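The bathroom counter, a negotiation

We moved into the Rasness place in April, and I have been arguing with the bathroom counter ever since. The counter is winning. It's a perfectly nice slab of marble-looking stuff with dark gray doors underneath, and it attracts objects the way a porch light attracts moths.

At its worst I took everything off and counted. Sixty-eight things. Ten of them were hair ties. There were three tubes of toothpaste, all open, all squeezed from the middle, and a bottle of Flirora hand lotion that came with us from two apartments ago and still smells like a department store in a bad mood.

My first move was to spend money. The Zalton catalog has over 3000 bathroom organizers in it, and I bought the $33 one, a tiered acrylic affair with compartments. It held a great deal. It was also bigger than the mess. It lives in the garage now, where it organizes spiders.

So the new rule is a mug. Toothbrush goes in the mug, mug goes on the counter, and anything else has to make its case. I picked a pale ceramic one we never drank out of, on the theory that a proper toothbrush holder has a hole in it exactly the wrong size for every toothbrush sold since. The flowers by the faucet made their case. The toothpaste is still under review, mostly for its refusal to stand up.
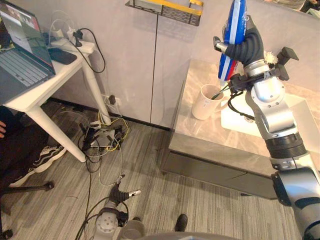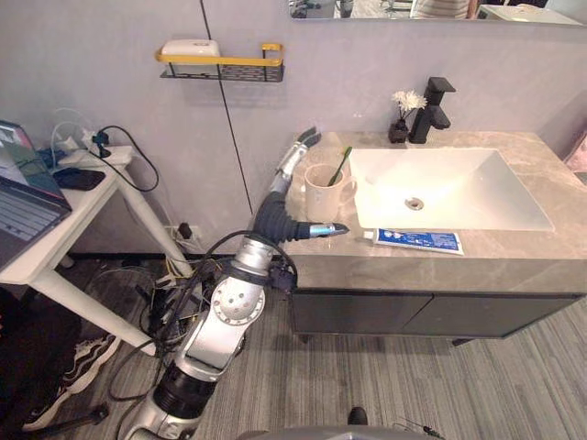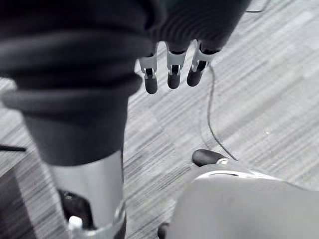 The drawers are another matter. I've been stuffing things into them with the confidence of a man who doesn't plan to open them again, and the top one has begun to resist. There's a Nigam hair dryer in there with its cord wrapped around something, and I'm fairly sure the something is a second hair dryer. I'm giving it until the end of the month. In the meantime, if you need a hair tie, I have ten.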